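Saturday, wrist cam data – burger rig

Started late, Arner controller wanted a restart. Then demos on the bun arm, teleop only, no scripted moves. 13 kept so far, 3 tossed (I let go of the trigger too early, my fault). Crumbs all over the table again, leaving them in for variety.

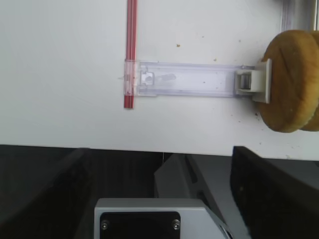

Fiona Munro wants the approach angle varied more between episodes, says the last Galtex set was too samey and the policy just memorised one path. Fair. Will shift the start pose every 5 episodes from now on.

Patties and lettuce stay put for this batch. Check teh timestamps before upload. 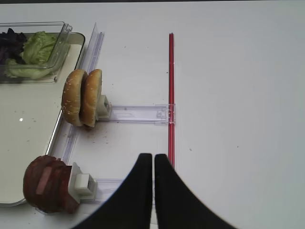
Wrist view, fingers by the red rod.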